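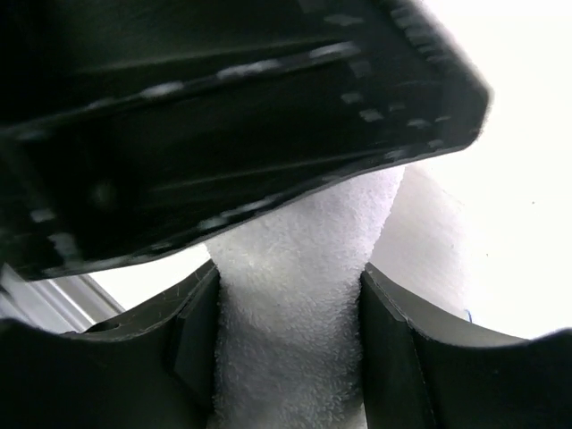 Bolturdale Antagonist Tables is a set of plain text tables covering the villains, minor villains and one-off troublemakers of the animated series Bolturdale. It was put together from the episodes themselves, with the fan wiki used only to settle spellings. Each row is one appearance of one character in one episode. Props are listed in a separate table, and the bar for getting in is low but real: an ordinary white terry-cloth towel would be left out if it just hung in the background, and would get a row if a villain picked it up and did something with it.

Contents

appearances.csv — one row per character per episode
characters.csv — one row per character, with aliases
props.csv — one row per prop per episode, linked to a character
quotes.csv — short lines of dialogue used to support a classification
CHANGES — what was edited and why

There are 4000 rows in appearances.csv and 2000 in props.csv. The other tables are much smaller. All files are UTF-8, comma separated, with a header row. Kocabaş is spelled with the cedilla everywhere, so if you see a broken character in that name your reader is using the wrong encoding.

Coverage

All 9 seasons of the original run are included. The holiday shorts are included and marked with an S in the episode column. The comics, the stage show and the mobile game are out. Some characters behave very differently in the comics, and mixing the two was the main problem with version 1.

Fields in appearances.csv

char_id: matches characters.csv
episode: season and episode number in broadcast order
role: major, minor, background or flashback
side: villain, ally, neutral or unclear
disguised: yes or no
voiced: yes or no
note: free text, often blank

The role field describes the episode, not the whole series. Zolov is a major villain across the show but has plenty of rows marked minor, mostly in season 4, where he turns up at the end of an episode to close a door and laugh. Please don't "correct" these.

The side field was the hardest to fill in. Kocabaş changes sides so often that she has rows with all four values. The rule is to go by what the character does in that episode and to ignore anything revealed later. When she helps the heroes get into Unach and it comes out in the following season that she was working for Zolov the whole time, the first episode stays as ally.

Aliases

A character with more than one name has a single char_id. The name used most often in the closing credits goes in the name column and the rest go in aliases, separated by a vertical bar. Where the credits give only a job, such as "Guard" or "Baker," the row gets a name made from the job and the episode number. Two guards in the same episode are told apart by voice when possible. When it isn't possible they share a row.

Age and origin

There is no age column. Version 1 had one, and most of the values were guesses taken from character designs. The home column gives a place only if it is spoken or shown on screen. Unach is both a city and the region surrounding it, and the show never keeps them straight, so both are entered as Unach.

Known problems

- Episode numbers follow broadcast order. The discs use production order for season 2, and there is no conversion table yet.
- Crowd scenes in the Unach market were done quickly and need a second pass.
- The voiced field says no for characters who only scream or grunt. Opinions differ on this — it may change in the next version.
- Season 6 has fewer props than it should.
- Quotes were typed by ear and have not been compared with subtitles.

Editing

Send changes as a patch against the CSV files, sorted by char_id and then by episode. Give the episode and a rough time in the episode for anything that changes role or side. Spelling fixes can go in without that. Spreadsheet programs like to turn episode numbers into dates, so check the episode column before you save.

License

The tables and this file may be copied and changed freely with credit. The dialogue in quotes.csv belongs to the owners of the show and is kept to short lines.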